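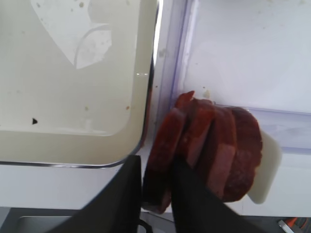

Named in a novel and thinking about suing
Posted by Elba Arancibia, 2018-06-06

A small press called Korndale put out a novel in December that uses my full name and my old job for a character who takes bribes. It has sold 921 copies. I never took a bribe. The front of the book says it is all fiction. Does that line protect them? The author lives in another state and has never been here, and I would like to file at home.

Sebastián Gallardo
The line helps them but it doesn't settle anything. A court asks if readers who know you would take the bribe part as a fact about you. Filing at home is harder - the author needs some real tie to your state, and a few mail orders may not be enough. Check your deadline too. In some states it is one year, in others 2.
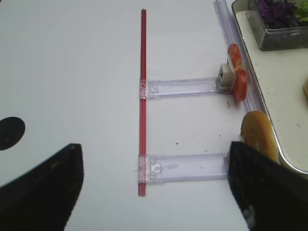 Ingvar Hviid
I would read the deadline part again, Elba, as it normally runs from the day the book first came out and not from the day you found it. Save a copy of page 40 or wherever the bribe is.

Lies Van Hecke
Just write to the publisher. My cousin did that and they changed the name in the next printing.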